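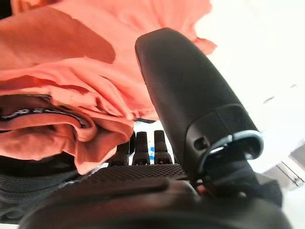 4. Mixed clothing at rest: folds, bands and hidden layers

4.1 What was recorded

The unit of study in this section is the pile: any group of clothing items lying in contact with one another, unfolded, on a surface other than a hanger or a rail. Piles were recorded in 158 homes in Lovville and the surrounding district. Respondents were asked to leave clothing as it was until the record had been made. Clothing in a washing machine or dryer at the time of the visit was excluded, as were bed linen, towels and curtains, unless they lay over or under clothing in the same pile.

Each record consists of a short form and a sheet of notes. The form gives the surface, the state of the clothing as reported by the respondent (worn, clean or not known), and the items that could be named before anything was moved. The notes cover the second stage, in which the pile was taken apart from the top and each item was named again with the whole of it in view. The difference between the first naming and the second is the main subject of what follows.

The respondent's own words for a pile were written down where they were offered. These words varied a great deal and were not used as categories. A pile called "the washing" in one home would have been "the ironing" in another, and in several homes the same pile changed name during the visit.

4.2 Naming an item that cannot be seen whole

A folded shirt shows a collar, a front panel or a sleeve edge by design. A dropped shirt shows whatever happens to face upwards. In a crumpled item the hem, neckline and sleeves may all be under other parts of the same cloth, so that the piece is seen mostly as colour and surface. Figure 4 gives a case of this kind. The salmon-orange fabric looks like soft cotton and may well be a T-shirt, but its folds overlap to the point where the type of garment has to be inferred. Under the rules of the first naming, this would be entered as "light top, probable" and not as "T-shirt".

The grade "probable" was applied whenever the cloth suggested a type of garment without a part that confirmed it. Confirming parts were listed in advance: a neckline, a cuff, a fly, a full waistband, a collar, a placket, a hood, a foot or a cup. A seam alone did not count. Neither did a hem, which is found on almost everything.

Recorders found the rule strict and at first tended to break it. The most common error was to name an item from its colour, on the basis that a certain kind of garment is often sold in that colour. Training sessions held in January used cloth offcuts mixed in with real garments, and entries made from colour alone dropped sharply afterwards. The offcuts were supplied by Tekell, a local alterations shop.

Colour raised a second difficulty. A single piece of crumpled cloth does not present a single colour. Raised folds catch the light and creases fall into shade, and in a strong hue the gap between the two can be as large as the gap between separate garments. The orange cloth in Figure 4 runs from a bright coral on the folds to a duskier orange in the creases, with a flatter area that is darker and slightly reddish. A recorder working quickly could enter the flat area as a separate item. The form was therefore changed so that a colour boundary had to be matched by an edge of cloth before a second item was entered.

4.3 Bands, tapes and printed strips

Elastic bands deserve separate treatment. They resist crumpling more than the cloth they are sewn to, and so they keep a readable outline in a pile where the rest of the garment does not. A band also tends to be in strong contrast to what lies over it. For both reasons it is often the first thing a recorder notices and the first thing to be named wrongly.

The band in Figure 4 shows the problem well. It is black with white lettering, it curves through the lower folds of the orange cloth, and it is partly covered by that cloth above and below. Two readings are open. It could be a waistband, in which case it probably belongs to a garment other than the orange one. It could also be a label strip of some kind, and the garment it belongs to would then remain an open matter. The lettering is of no help, as no words can be read.

Three rules were adopted for bands.

A band is entered as a separate line on the form, with the note "owner unknown", unless the stitching between the band and its cloth is in view.

A band that disappears under a fold is not assumed to come out on the other side. If a similar band shows elsewhere in the pile, both are entered and the match is left for the second naming.

Lettering is copied only if a whole word can be read. Part words were copied in the pilot and led recorders to complete them from memory, usually as the name of a maker of underwear.

The last rule cost some detail, but the detail was seldom reliable. On taking piles apart, printed bands were found on underwear, sports bras, track pants, pyjama bottoms and, in a smaller number of cases, on the inside of jacket cuffs. In children's clothing the printed strip was often a hanging loop or a name tape.

Bands also affect how a pile holds together. A band that has been pulled off in one movement tends to roll, and the roll traps whatever cloth is inside it. Several respondents reported finding socks or underwear inside trousers after a wash, and attributed this to the machine. In the piles recorded before washing, the same nesting was already present. Over 100 of the records note at least one item held inside another at the time of the second naming.

4.4 Dark knits at the base of the pile

Dark knitted items were the group most often missed or merged. A ribbed surface is easy to recognise at close range, but a dark rib next to another dark cloth offers little contrast, and the line where one stops and the other starts is hard to place. In Figure 4 a dark grey or black knit with a fine ribbed texture lies below the orange cloth. It could be a sweater, and it could be another piece of clothing altogether. Nothing in the rib itself decides the matter, as the same texture is used for jumpers, leggings, socks, cuffs and the lower edge of sweatshirts.

The category "dark knit, type unknown" was added to the form after the pilot. Its use was heavier than expected. Some recorders had avoided it because it seemed like a failure to complete the task, and guidance was changed to state that an unknown entry is a full entry. The wording "grey or black" was also allowed as a single answer. Asking recorders to choose between the two gave a false sense of precision, and the choice followed the lighting in the home more closely than it followed the cloth.

Position in the pile may matter as well. Respondents often described heavier items as coming off first, on entering the home, with lighter ones added later in the day. Where this habit holds, knits should be found towards the base and cotton tops towards the upper surface. The records are in keeping with this account but do not settle it. A pile that has been searched for a particular item is partly turned over, and respondents could rarely say whether that had taken place — many said it was likely.

4.5 Sorting practice

Sorting was observed only where the respondent was about to do it in any case. Two methods were common. In the first, items are lifted one at a time from the top and dropped onto smaller piles by colour or by wash. In the second, the whole pile is spread out over a bed or floor and items are picked out by kind, so that all the socks are found before any of the shirts are touched.

The first method is slower per item but gives each piece a moment in the hand. Respondents using it were more likely to find nested items, to empty pockets and to turn sleeves the right way out. The second method was preferred for large piles of clean clothing. Its weak point is again the dark knit, which was passed over while brighter items were collected and then sorted last, often in a tangled group.

Sorting by colour was less uniform than the printed advice on detergent packs would suggest. Strong warm colours such as orange and coral caused the most hesitation. Some respondents placed them with darks for fear of dye running, some with a separate load of brights, and some put everything in together at a low temperature. The presence of a black band on a bright or pale garment was almost never treated as a reason to move the whole garment to the dark load.

A set of sorting bags from Arain was in use in a small group of homes. The bags have a divider for light and dark and no place for an item the owner is unsure about. In these homes the unsure items were left on the floor beside the bags, where they formed a new pile within days.

4.6 Limits of the records

The form captures a pile at one moment and says little about how long it had been there. Respondents were asked, but the answers were vague and were not coded. The list of confirming parts was drawn up with adult clothing in mind and works poorly for infant wear, where a neckline and a leg opening can look alike when crumpled. Entries for infant wear were checked a second time against the notes.

Fibre content was not recorded at the first naming. Terms such as "cotton" were accepted only at the second stage, from a care label, and the first stage was limited to how the cloth looked: soft, stiff, shiny, ribbed or fluffy. The coding sheets were entered in Clatix, and entries graded "probable" were kept apart from confirmed entries in all counts reported in Section 5.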